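How to Introduce a Robot Arm to a Staff Kitchen Without Upsetting the Shift

June – by the Ceviteck workplace desk

Planari runs meal service for office buildings and small clinics. Last year its Nodlow site started handing part of the kitchen prep and reset work to a robot arm. The steps below come from that changeover. They should fit any workplace where a machine takes over fetching, opening and putting away while people keep the cooking and the serving.

Before you start

You need a written list of the tasks you want to move, a table the arm can be fixed to, and a supervisor with the authority to stop the trial. Set aside paid time for the staff on the shift. At Nodlow the first mistake was asking people to learn the new routine during the lunch rush.

Step 1. Write down the work as it is done now

Follow one shift from opening to close and note every small action: opening a cupboard, hanging up a mug, moving a basket of vegetables to the sink. Job descriptions leave most of this out. The Nodlow list came to 1659 separate actions in a single day, and a large share of them were doors and drawers.

Let the people who do the work read the list and correct it. They will know which cupboard sticks and which shelf is always overfilled.

Step 2. Pick two tasks

Choose two tasks that are dull, repeated often and easy to check. Leave out anything with hot liquid or knives. Nodlow began with opening storage cabinets and returning mugs to their pegs.

Tell staff which tasks are moving and which are staying. Put it in writing, with the hours attached. If nobody's hours are being cut, say that. If some are, say it before the arm is delivered.

Step 3. Rebuild the work area on a practice table

Use the same kinds of handles and containers that staff use every day. A practice table full of foam blocks will teach you very little about a working kitchen.

Mark the arm's reach on the floor with tape. Staff stay outside the tape while the arm is moving, and so do supervisors.

Step 4. Teach the grip first

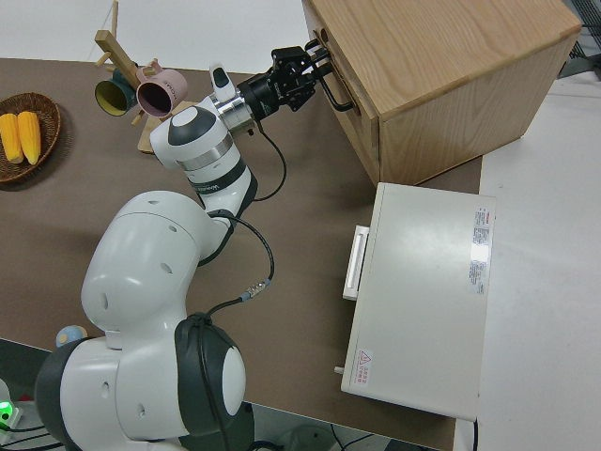

Handles cause more trouble in a kitchen than the food does, so spend most of your early sessions on them. Run the approach slowly, stop when the fingers close, and check the hold before you allow any pull. A vertical bar like the black one on this wooden cabinet gives the gripper something definite to close on, and it's a good first target. Keep ordinary things nearby, such as the mugs on their tree and the basket of corn, so that the arm is trained in the kind of clutter it will work in. Move them a little between sessions – staff never put things back in exactly the same spot.

Plan for 4000 practice runs before the arm works a live shift. Log the failed ones with a short note on the cause.

Step 5. Change the jobs on paper

Someone now has to start the arm, clear its faults and clean the gripper. Write those duties into a role and pay for them. Planari used the Moradi grading sheet and moved the role up one pay band. Before that, the faults went to whoever was standing closest, and the same few people got tired of it.

Step 6. Review after the first month

Meet with each shift separately. Ask what takes longer now, what they have stopped doing, and where they wait on the machine. At Nodlow the morning crew liked the change. The evening crew had lost the quiet reset hour they used for training new hires, and it had to be put back on the schedule.

Keep the manual routine posted on the wall, and run one shift a month without the arm so that everyone can still do it.

Related

Writing a stop rule your staff will use
Pay bands for machine tending: a short guide
Floor tape, reach zones and small kitchens
What to log when a pick fails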